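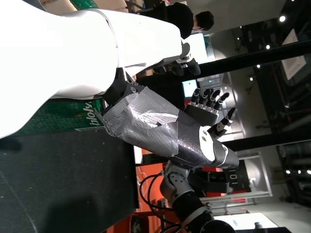 Workspace rules for humanoid robots

Workspace rules, also called floor rules or bench rules, are the house rules a lab keeps for running a human-shaped robot in a room where people are also trying to get on with their jobs. They sit underneath the formal safety standards and are usually much shorter. I've been looking after this entry since February and I keep adding to it, so forgive the odd bump (and do tell me if your lab does things differently!).

Background

The set most people I know have copied is the Lendlow list, written by Uriel Saavedra when he was running the arm benches at Lendlow. It began as a single sheet taped inside a cupboard door. The second version has 7 rules and fits on both sides of a card, and I still think it's the best thing of its kind – you can read it while the kettle boils. Durán, the training centre, took it up more or less whole. Mernberg added a long section on batteries that I have never once got to the end of.

Sleeves and coverings

Anything wrapped round a forearm, whether it's tape, cloth or a moulded sleeve, has to stop short of the joints at both ends. Move the elbow and wrist slowly through their full range after wrapping and listen for crackling. Tape is allowed under the Lendlow list, but it goes in the log with the date and the initials of whoever put it on. Mernberg wants it off again after 2,000 cycles, which I find a bit optimistic for cheap tape.

Drinks cans, if they're used as things to pick up, count as test objects and not as refreshments. Lendlow says sealed or properly empty, never half full. Durán says empty only, and they're very firm about it.

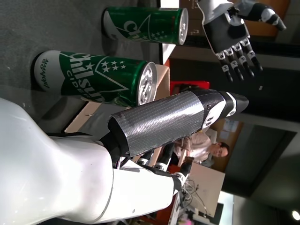 People in the room

This is the bit folk argue over. The old habit was to clear everybody out, which is fine if you have a spare room and hopeless if you don't. Lendlow lets people stay at their desks as long as they are outside the arm's full reach, measured with the fingers straight, and one named person has a hand near the stop button the whole time. 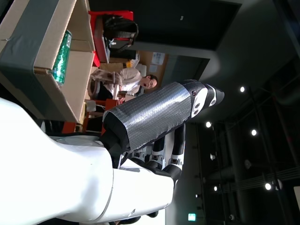 Reach is measured from the shoulder, by the way, and you do it again whenever the hand is changed. At Lalbridge we got 542 mm on our small training arm with the short gripper and had to redo the floor line when the fingers went on, which took most of an afternoon and a lot of yellow tape. Two operators are needed if both arms are live, and neither of them should be the person with the laptop.

Disputed points

Whether headphones are allowed at nearby desks (Lendlow no, Durán one ear only). Whether a robot on standby counts as live. I say yes, always, and so does Saavedra.

Last checked against the Lendlow card: May 11, 2020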